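In Praise of Two Folding Tables

By Mireille Awwad
28/02/2020
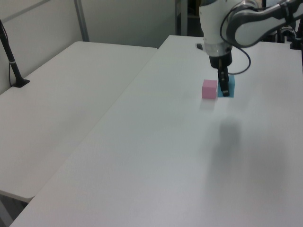

Push them together

I have owned a big table. It was oak, it came from my husband's aunt, and it took four people and a lot of swearing to get it into our first apartment in Forketley. When we left, it stayed. The new tenants were thrilled, and I went out the next morning and bought two white folding tables, meaning to use them until something better turned up. I have stopped looking for something better.

My argument is simple: for any room where people make things, sort things, teach things or spread things out, two folding tables side by side beat one handsome table every time. I will say it at dinner parties and I'm going to say it here.

Start with the surface. White, smooth, a little shiny. Put a colored block on it, even a pale pink one or a light blue one, and the color jumps. You get a soft reflection in front of it, a bit of shadow, and suddenly an ordinary cube looks like something you'd want to pick up. I used to teach art to seven-year-olds at the Neden center and we had dark brown tables from the old library. Everything we made died on them! Clay, paper, yarn, all of it went muddy. The week we switched to white ones the kids started arranging their work before going home, turning it this way and that. I did not tell them to.

Then there's the rounded corner. I have a scar on my hip from that oak table (it had corners like a hatchet), and I cannot walk past a nice blunt folding-table corner without feeling grateful. If you have small children or narrow rooms or poor depth perception, and I have had all of these at once, this matters more than wood grain.

About the seam

People who disagree with me always bring up the seam. My friend Hedvika Sýkora, who has strong feelings about furniture and builds some of it herself, thinks a working surface with a line down it is a disgrace. Pencils roll to it. Crumbs live in it. And if one table sits slightly lower than the other, as it very often does, you can't slide a sheet of poster board across without catching the edge.

All true. I still like the seam. I use it as a border. Finished pieces go on the left table, whatever I'm working on stays on the right, and my hands learned the rule in a day. When Gifty Sarpong and I put together the spring mailing last year, 2818 envelopes in two evenings, she folded on her side and I stuffed on mine and we never once mixed up the piles. On one large table we'd have crept into each other's space by the second cup of tea. I know this because the year before, we did.

As for the step between them, you can fix it with a folded piece of cardboard under the feet, or you can leave it alone. I leave it alone.

Room to be wrong

What I love most is that you can change your mind. End to end for a buffet. Side by side for a quilt. An L in the corner when Nabila Lumbantobing brings over her sewing machine and needs to swing her chair around. One up and one folded against the wall when it's just me and the mail. The oak table had a single position and the whole room had to obey it, down to where we plugged in the lamp.

I'll admit they have faults. They wobble if you lean on them to make a point. A hot pan will mark them, so keep something underneath. They pinch your fingers when you close them in a hurry, and mine make a honking noise when I do it. They are never going to be beautiful in the way a Domínguez table is beautiful — I've stood in that showroom stroking the walnut like everyone else — and I wouldn't hold a wedding supper on them without a cloth.

But I've come to think we buy our tables for that wedding supper, and then spend all the other days afraid of scratching them. I would so much rather have a surface I'm willing to put things on. Paint, glue, seedlings, a row of toy blocks, a bicycle chain if it comes to that.

In April I'm moving my workroom to the back of the house, where the light is better, and Aba Lamptey has kindly offered me her old dining table for it. It's lovely. I said no, and asked if she had any more folding ones.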